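Forty Years of Pancakes, Coats and Committee Nights

The service club in Greton meets in the back room of the grange hall, and the meeting starts whether or not the coffee is ready. Members sit where they like. New ones are told early on that dues are collected in November and that the raffle wheel is heavier than it looks.

The club was chartered with 31 members, most of them shop owners and farmers from the Kelik Road side of town. The first project was a set of benches for the ball field. Two of those benches are still in use, with new slats. The second was a coat drive, and that one has never stopped.

Over the years the club has paid for eyeglasses, a wheelchair ramp at the library, swimming lessons, and a new roof for the food pantry. It has also lost money on a few things. A spring concert in the park was rained out twice and not tried again. A cookbook sold poorly, and boxes of it sat in the hall closet until the pantry started giving one away with each holiday basket.

How the work gets done

The year runs from July to June, and every officer serves a single year. A member usually starts as secretary, spends a year looking after programs, and then moves up to president. People who have done the job say the first two months are the hardest, mainly on account of the paperwork that goes to the district office.

The club is small enough that most members hold more than one post. The person who runs the pancake breakfast may also be the one who writes the newsletter. Past presidents are expected to stay useful. One of them still drives the truck.

Fundraising brings in most of what is spent. The pancake breakfast is the largest event, and last year it sold 500 tickets. The raffle comes second. Local firms help as well: Wosavo, a packaging company on the edge of town, lets the club use its loading dock for sorting, and Fontes Hardware sells it paint and lumber at cost.
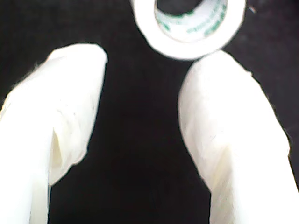
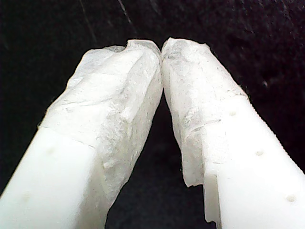
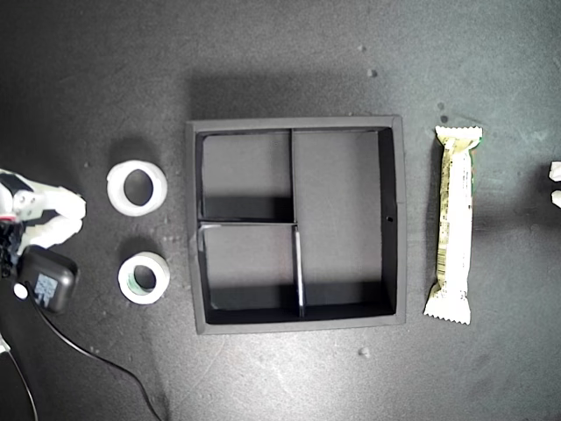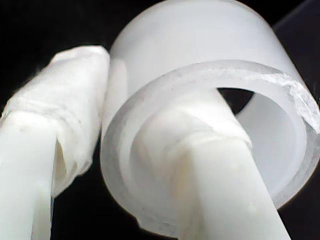 The coat drive

Collection boxes go out at the end of October. There is one at the bank, one at each school, and one inside the front door at Fontes Hardware. Members pick up the coats every few days and take them to the loading dock, where they are sorted by size and checked for broken zippers. Anything that needs washing goes home with whoever has room in the machine that week.

This year's distribution was held on 10/11/2024 in the school gym, and 159 coats went out before noon. Children's sizes went first, as they usually do. The club bought extra gloves with money left over from the raffle, and the remaining adult coats were taken to the shelter in Kelik the same afternoon.

The rules are simple. No one is asked for proof of anything. Families come in, look through the racks, and take what fits. In the early years there was a sign-in sheet, but members noticed that some people turned around at the door when they saw it, and it was dropped.

Students and the exchange

The club has hosted exchange students for more than half of its history. A student stays with two or three families during the school year and gives a short talk at a club meeting in the spring. Some of the talks have been about food, a few about soccer, and one was a slide show about a grandfather's fishing boat that ran well past the usual closing time.

Finding host families has become harder. Houses are smaller, and more parents work late shifts. For the past 2 years the club has shared a student with the next club over, with the families splitting the year between them. Members say the arrangement has worked well enough to keep - the driving is the main complaint.

There is also a scholarship, given each June to a graduating senior from Greton High. Grades count for something, but the application asks mostly about work: jobs, chores, looking after younger brothers and sisters, helping a neighbor. The essays are read aloud at a closed meeting with the names taken off.

Who joins now

Membership rose for a long time, then fell, and has held steady lately. Several of the newer members moved to Greton for jobs and joined to meet people. A few are the grown children of earlier members, who remember folding napkins for the breakfast when they were small.

The meeting time has been the main point of debate. Lunch suited the shop owners but shut out teachers and anyone with a commute. The club now meets at lunch for the first half of the month and in the evening for the second half. Attendance at the evening meetings is better, and the lunch meetings have better pie.

Next on the list is the ramp at the library, which needs new railings. The lumber has been priced and the work is planned for spring. After that comes the ball field again, where the benches are due for another coat of paint.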